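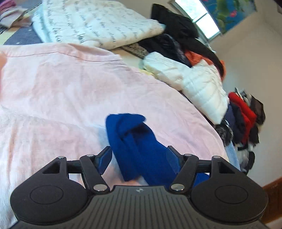
Housekeeping Room Attendants (2 positions)
Mallau Guest House
Posted 23 May 2023

Mallau Guest House is hiring two room attendants for the summer and fall, with the possibility of staying on through the winter. One position is full time, 38 hours a week. The other is part time, mornings only, and includes every weekend.

We are a family-run guest house on Dririreck Street, a short walk from the ferry landing. Most of our guests stay three or four nights. Some come for the whole season, and those rooms are cleaned on a different schedule. The building has three floors and no elevator, so you will be on the stairs a good part of the day. There is a linen closet on every floor, and supplies are restocked in the evening by the desk staff.

The work

You will strip and make beds, clean bathrooms, vacuum, dust, empty trash, and restock towels, soap and coffee. Rooms that are turning over have to be ready by three in the afternoon. Rooms where the guest is staying another night get a shorter visit, and we ask that you knock twice and wait before using your key.

Attendants also help in the laundry room. All of our sheets and towels are washed in the building. We do not use an outside service. You will sort, load, fold, and set aside anything that is torn or stained. Stained items go in the gray bin by the sink with a note saying which room they came from. Please do not try to treat stains with bleach, even on white cotton. We lost a whole set of pillowcases that way last year.

Once a week each floor gets a deeper cleaning: window tracks, baseboards, the tops of closets, under the beds. The full-time attendant takes the lead on this and keeps the checklist.

You will hear questions from guests in the hallway. If you know the answer, give it. If you don't, send them to the front desk. Anything left behind in a room goes to the desk the same day, with the room number and the time you found it, no matter how small it is.

Who we are looking for

Experience in a hotel, hospital, nursing home or private house is helpful but we will train the right person. You need to be able to lift a full laundry bag, kneel, reach overhead, and stay on your feet for most of a shift. You need enough English to read the daily room sheet and talk with a guest about simple things. Several of us also speak Greek or Spanish.

You must be 18 or older and legally able to work in the United States. We run a background check before the first day, and we pay for it.

We care a lot about showing up on time. Checkout is at eleven, and if one person is missing the whole morning backs up. If you rely on the bus, look at the Sunday timetable before you apply — the first one gets to our stop at 8:40, and we can start your Sunday shift at nine to match it. We cannot go later than that.

Hours

Full time: Wednesday through Sunday, 8:00 to 4:06 with a half-hour unpaid lunch. The odd finish time is how the payroll system splits a 38-hour week, and in practice everyone leaves when the rooms are signed off.

Part time: four mornings a week, 8:30 to 12:30, including Saturday and Sunday. The other two mornings can be arranged with you and will stay the same from week to week.

The schedule goes up on the laundry room door two weeks ahead. Swaps are fine if both people tell Evangelia Katsaros, the housekeeping supervisor, before the shift starts.

Pay and benefits

Full-time pay is $865 a week before taxes. The part-time position is paid at the same hourly rate. Payday is every other Friday by direct deposit or check. Tips left in rooms belong to the attendant who cleaned the room and are not pooled.

Anyone who stays from their start date through the end of the season gets a bonus of $1000, or half that for the part-time position. Paid sick time builds up from the first day. Full-time staff can join the health plan after 60 days.

We supply two work shirts, an apron and gloves. You bring your own pants and closed shoes with a nonslip sole. Lunch is provided on full shifts, usually soup or sandwiches from the kitchen, and there is always something without meat. Parking is in the lower lot, free, first come.

Training

Your first week will be spent working alongside Tamsin Merrick on the second floor. She will show you how we make a bed, how the cart is stocked, and which rooms have a tricky lock or a shower that needs extra attention. By the second week most people have their own rooms, with Evangelia checking each one before it is released. New attendants are often slow at first and we plan for that.

How to apply

Pick up a form at the front desk any day between nine and five, or leave your name and number with whoever is on duty and Cristian Escobar will call you back. A resume is welcome but not required. Please list one or two people you have worked for who would be willing to talk to us.

Interviews are short, and we hold them here so that you can see the building. Expect to walk through a couple of rooms and the laundry. We will tell you by phone whether or not you got the job — usually within three days.

We would like both people to start by the middle of June. If you are finishing school or giving notice somewhere else, tell us your earliest date and we will try to work with it. The posting stays up until both positions are filled.

Mallau Guest House is an equal opportunity employer. If you need an accommodation for the interview or the job, ask for Cristian at the desk.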